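To: chisholm-operations-list
Subject: Re: [chisholm-ops] Questions from tray assembly on the Flolico cell

On March 2, 2020, the Tray Assembly shift leads wrote:

> The shift leads have been asked by our teams to put several questions
> to management before the Flolico work goes any further.
>
> 1. There are 36 of us on tray assembly across both shifts. Will the
> number of positions change when the arms come onto the line?
>
> 2. Who decides when a person may step up to the table, and who is
> allowed to hold a pendant? People from packing have been walking over
> to look, and we do not know what to tell them.
>
> 3. The steamer work is where most of our wrist complaints come from.
> We would welcome help there. We are less sure about plating, where
> a soft piece of food breaks if it is held wrong and a person can feel
> that before it happens.
>
> 4. Will time spent teaching the arms count toward line rates? Two
> people were marked under rate in November for hours they spent with
> the Bokau technicians.
>
> We ask for a written answer that can be posted in the break room.

Colleagues,

Thank you for these questions. The answers that follow have been agreed by Operations, Human Resources and the Flolico project office. They may be printed and posted. They apply to the Chisholm site only; the other Bilten kitchens will receive their own notice if and when similar work is planned there.

Regarding question 1, no tray assembly position will be removed during the trial period. The trial covers 98 shifts. If management wishes to change the number of positions after that, the shift leads will receive the proposal in writing and will have 36 days to respond before any decision is taken. I recognize that this is not a promise about later years, and I do not want it to be read as one.

Regarding question 2, the work table and the white side table are to be treated as one area. An employee may enter it only when a trained operator is present at the pendants and has given verbal permission. Employees from packing and other departments are welcome to see the work, but they should arrange a time with their supervisor and stay behind the floor line.
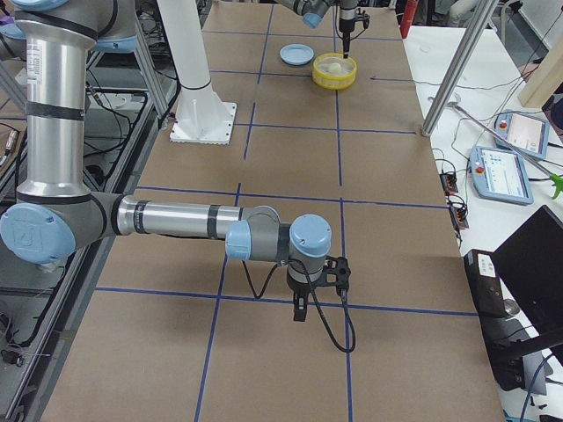 The trial table with the near arm extended. The pendants, each with its red emergency stop button, are on the white table at right.

Five employees have completed operator training with Bokau. A further 11 have applied, and places will be offered by length of service, with at least one place held for the late shift. Operators must be able to reach a stop button at all times. Pendants are not to be handed to an untrained person for any reason, including to free a hand for other work. Cables on the side table are the responsibility of the operator on duty, who should report any cable that crosses a walkway.

On question 3, your comments agree with what the occupational health nurse has told us. The lifting and turning of steamer baskets is the part of the job the company most wishes to take off people's wrists. Plating is included in the trial for a different purpose, namely to learn which parts of it a gripper can do acceptably and which should stay with our staff. No arm will plate food for customers during the trial. All food handled on the trial table is discarded at the end of the session and logged as trial waste, so it will not affect the waste figures for your line.
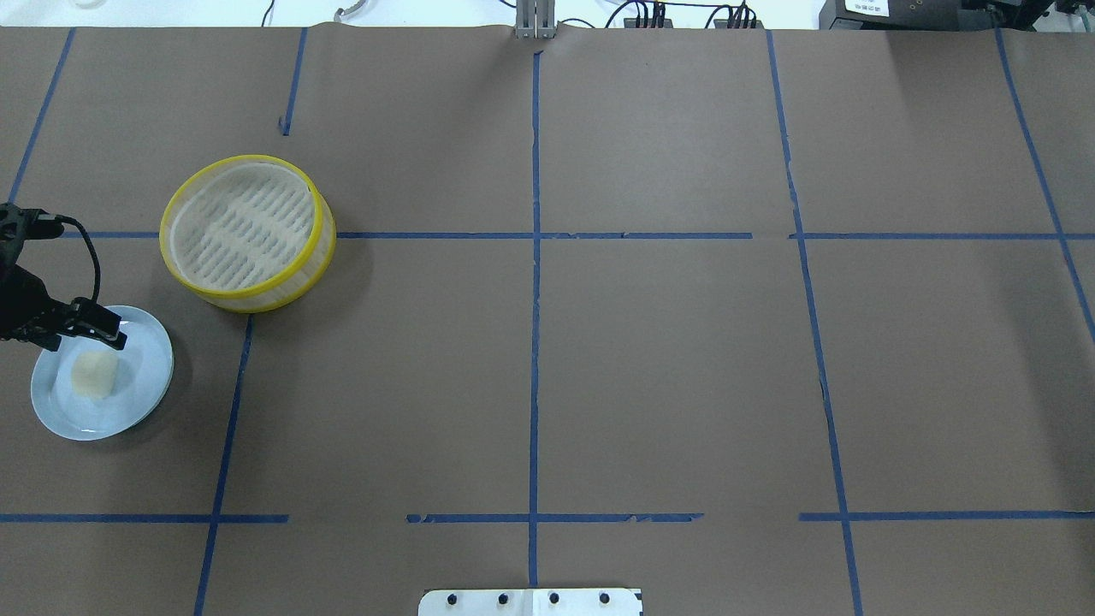 The gripper over a plate holding a small pale yellow piece of food, with a steamer basket nearby.

The point about soft food deserves a fuller answer. When the fingers come down toward a small piece on a plate, the operator is expected to judge the approach and to stop it if it looks wrong. That judgment is skilled work, and it comes from people who have plated by hand. We have therefore asked Bokau to record each operator's written comments along with the session log, under the operator's name if he or she agrees. Comments will not be used in performance reviews.

The company also accepts that watching an arm for a full shift is tiring in its own way. Operators will rotate back to the line after two hours at the table. Please tell me if the rotation is not being kept.

On question 4, the shift leads are correct and the records were wrong. Hours spent at the trial table are to be entered under code FL and left out of line rates. The November entries have been corrected, and both employees have been notified by letter. If any other employee believes that his or her rate was affected, a note to Human Resources is sufficient; no form is required.

One housekeeping matter was raised separately by the cleaning team. Blue tape on the work surfaces marks out the cells used to place items for each session. It should be left where it is during routine cleaning, including any tape that is creased or uneven. Operators will replace it between sessions when necessary and note the change in the log. 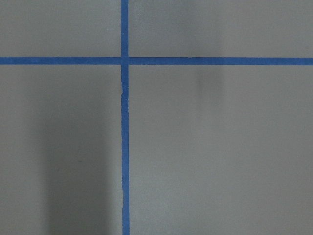

Tape crossing on a gray surface. Please do not lift or straighten the strips.

Further questions may be sent to this list or given to a shift lead. Those who would prefer not to write to the list may leave a sealed note for me at the front office. I will answer individual notes in private and will post an answer here only where the matter concerns everyone.

Respectfully,
Greer Morrison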